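3. Gathering the Demonstrations

3.1 The kitchen

All demonstrations used in this paper were gathered in Cusi, our simulated kitchen. We would have liked to use a real one. We had a real one for part of June, and the price of drinking glasses settled the matter. In Cusi a dropped glass costs one reset, and the floor never needs sweeping.

Each episode begins with a single arm on a fixed pedestal beside a marble-topped counter. The layout program, Stirkix, then scatters household objects over the counter, picks one of them as the target, and writes a one-line instruction. Stirkix has no opinions about tidiness. It checks that objects do not overlap and that the target can be reached, and beyond that it will put things where no cook would leave them. We kept these layouts. A policy trained only on neat counters tends to learn that the target is the thing standing by itself in the middle, and we wanted it to learn something about glasses.

The glass deserves a word, as it caused more trouble than every other object combined. It is clear, so the wall behind it shows through, and a policy looking at color alone has very little to hold on to. Our first model reached with great confidence for the salt shaker instead. We therefore gave the glass a larger share of the episodes than a fair lottery would have: 364 of the 3196 demonstrations we kept have it as the target. Figure 1 shows two camera views of glass episodes, panel (a) with the arm's base at the left of the frame and panel (b) with it at the lower right.

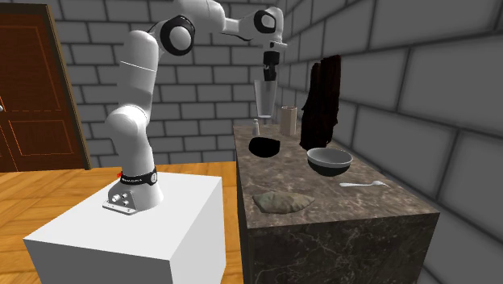 3.2 Operators and controls

Demonstrations were given by six operators using Sorent, a hand controller with a trigger for the gripper and a button that ends the episode. Two of the operators had used it before. The others were given a practice hour, which they described in the exit form as "fine" and "long."

The operator sees both camera views side by side and may not move either one. This was unpopular. In the side view it is easy to judge how high the glass hangs over the marble and hard to judge how near it is to whatever stands behind it; in the higher view the reverse is often true. Operators soon learned to glance back and forth, much as one does when parking. We record where the gripper goes but not where the operator looks, and in hindsight we would pay a good deal for the second.

We asked operators to lift the glass straight up, carry it with the gripper pointing down, and pause before lowering it. The pause was meant to give us a clean point at which to split each episode into "carry" and "place." It also gave operators a moment to reconsider, and a fair number of them did. Episodes in which the operator changed course after the pause are marked in the data and are kept. They turned out to be some of the more useful ones, for reasons we come to in Section 5.

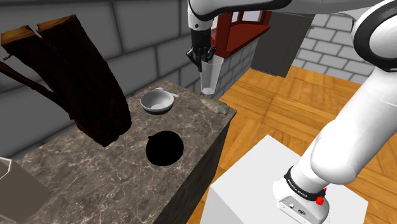

Figure 1. Glass episodes in Cusi, two camera views. In both, the gripper holds the glass above the counter.

A new operator's first several episodes look much like one another, and then quite suddenly they don't. People find a path they like. One preferred a wide swing over the back of the counter; another kept so low that we began to fear for the bowls. We did not correct this. A learner that has seen only one way around a bowl is in a poor position when the bowl moves, and Stirkix always moves the bowl.

3.3 What we threw away

We removed 298 episodes. Most were plain failures: the glass slipped, or the operator pressed the end button while reaching for the trigger. (The two sit closer together than they should. We have written to ourselves about it.) A smaller group succeeded in ways we did not care to teach, such as pushing the target along the counter with the side of the gripper until it arrived.

Removal was done by replaying each episode from its stored arm positions and checking the final pose of the target with the Idik scoring script. Idik is strict about position and indifferent to style — a glass thrown accurately would pass — so every episode it accepted was also watched once by a person at double speed. The version of the data used here was frozen on June 29, 2023, and later fixes to Cusi are not reflected in it.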